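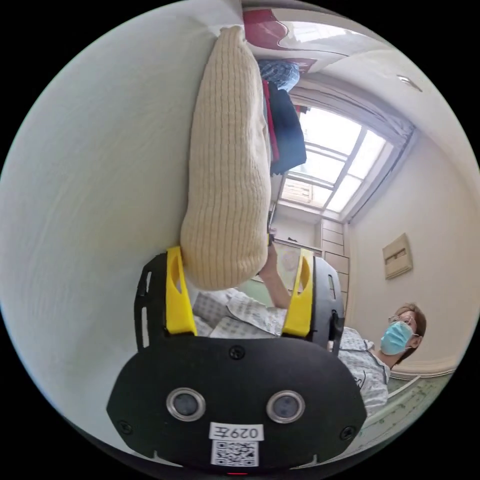

Day trips from Druststead to the island of Pema are back on from March 2018, after being off since January for repairs to the landing stage. Two boats a day to start with, run by Trurnix, 19 miles each way. Still cold out on the water, mind. Cream ribbed knit is the sort of thing to pack, the thicker the better, and a spare if theres room in the bag. Tickets from the harbour kiosk or on board, cash only for now.

First boat out at 9, last one back leaves Pema at 4 sharp. Miss it and you're there till morning. The cafe by the jetty is open but the lighthouse isn't, no date for that yet. Under 5s go free.

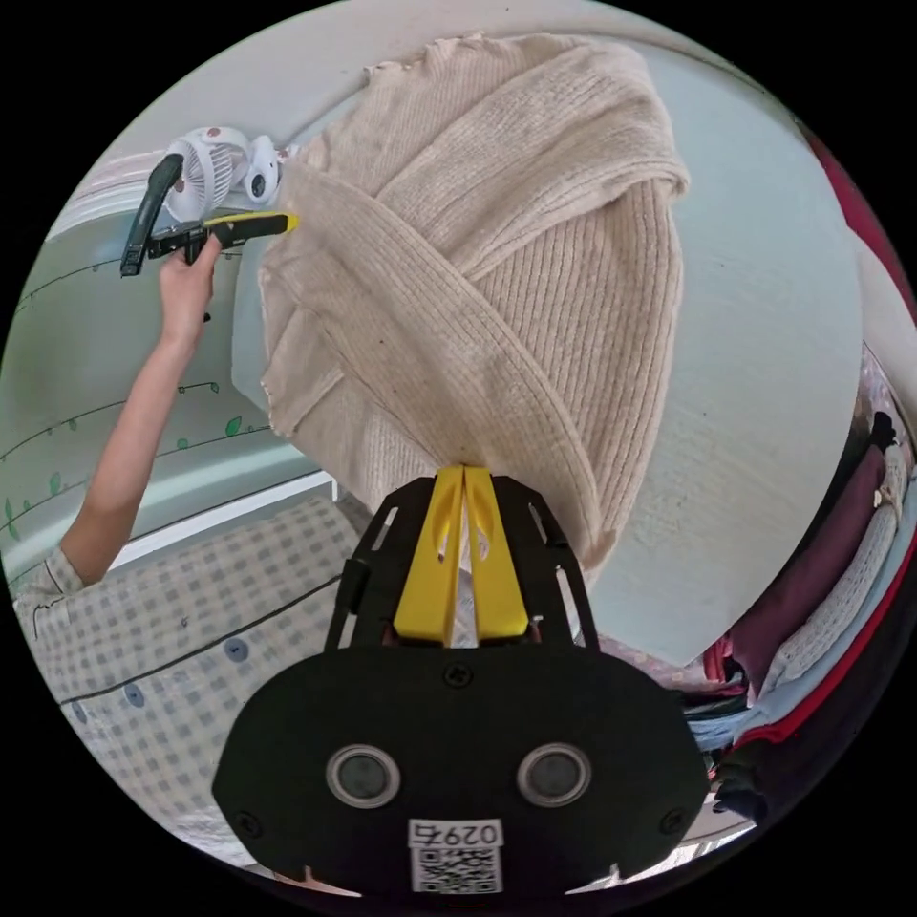

Ribbed knit in cream, one for the top deck.

Tefera, the smaller island further out, is not on the timetable yet. Trurnix says it will add a stop there if bookings hold up. Parking at Druststead is in the top car park only, the lower one is still shut, so allow extra time for the walk donw.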